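December 23, 2022

The storeroom, again
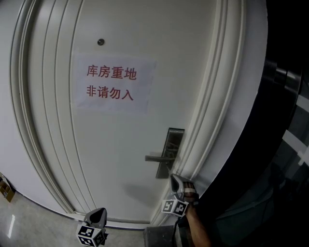 The storeroom door, with its two lines of red.

I have now been through this door more often than any other in the building, including the one to the bathroom, which tells you something about my month. Pei-shan read the sign to me on my first day. Storeroom, important area, keep out unless invited. It's a sheet of paper taped up under the peephole, and it frightens me more than the alarm at Cullstead ever did.

I like that it has a peephole. A peephole on a storeroom! Who is in there checking on visitors? The boxes of tape? I put my eye to it in September when I was new and bored, and Valentina came around the corner and asked if anyone was home. She has brought it up 11 times since, and I expect she'll bring it up at the dinner.

The lever is the nice kind, silver, long enough to work with an elbow when your arms are full. I'm told the trick is to lift a little and then press. I've been told this by three people and each one lifts a different amount. Kirsten doesn't lift at all. She leans her hip on the door and says a word in Danish and in she goes.

So, year-end count. The sheet says 1,607 items. Pei-shan and I got two short before lunch, and then after lunch we got 16 over, so somewhere in the middle of a noodle soup we acquired 18 things. She wanted to start again from the back shelf. I wanted to average it. We started again from the back shelf.

Found along the way: the Kirkegaard catalogs I swore to Aicha I had mailed. One glove. A whole carton marked MISC, and inside it a smaller carton marked MISC. I closed both and wrote down "misc, 1" and felt like a professional.

Third count came out right, or right enough that neither of us said anything out loud. Pei-shan signed, I signed, she pulled the door shut and tried the handle twice. I tried it once more after she'd gone down the hall. I also looked at the trim for a while, all those ridges and grooves running down both sides, and thought about whoever has to dust it. Please let that not be on the January list.

Home by seven. Feet terrible. Still haven't wrapped Auður's present, and I've used up all my patience for tape. Must call her tomorrow before the train and ask if she wants the good cheese or the cheese she says she likes.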